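3 October 2024
By Dima Najjar

Huiling Fu has written the coffee station guide for Wakley's shared offices for two years. The current version runs to 13 pages and covers one class of machine, the small capsule type. I asked her first why the guide starts with the table.

"Because the table decides the rest," she said. "A light wood top with a gloss finish shows every drop. You can wipe it and look at it under the ceiling lights, and a single spot of coffee is still there. People think the finish is a drawback. I prefer it. On a dark top you find the spill with your sleeve."

She keeps the machine toward the far side of the table, with open surface in front of it.
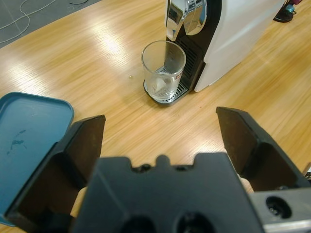 "The open part is working space," she went on. "You need room to put down a full tank, a tray and two glasses. If the machine stands at the near edge, all of that ends up on top of it or on the floor."

Her second rule concerns the flat blue tray to the left of the machine. It goes on the spout side, within reach, and stays clear between uses. The first draft, circulated in July, left its position open, and the offices at Vistgate and Berka each found a different wrong place for it. One put it under the machine, where the rim made the base rock.

The glass, she said, goes on the grate before anything is switched on. She specifies a clear one so that the level can be read from the side.
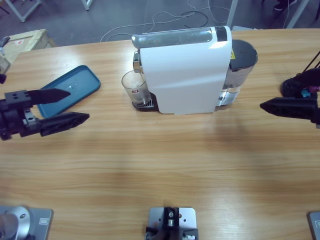
Water and capsules

The tank is the part users ask about most. Fu wants it filled with cold water and emptied at the end of the day. "A clear tank tells you what you have," she said. "The lid has to sit flat. If it sits at an angle, somebody filled the tank in a hurry, and there is usually water on the table — or inside the joint, where it takes longer to find."

Capsules go on a wire stand at the right, away from the spout. She does not sort them by color. She tried it at the Meng office and dropped it after a week, as the stand was out of order by noon each day.

The lever is treated briefly. It is to be moved through its full travel and never used as a carrying handle. The guide says this on page 2 and again on the last page.

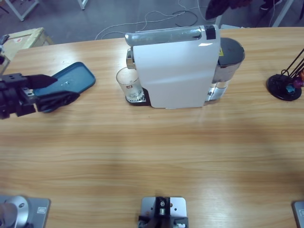 Dima Najjar, who tests each draft, wanted the capsule stand moved to a shelf and told her that a table with a machine, a tray and a stand on it was already full.

Fu did not agree. A shelf means a second trip, she said, and people making coffee do not make second trips. The stand remains on the table in the current version.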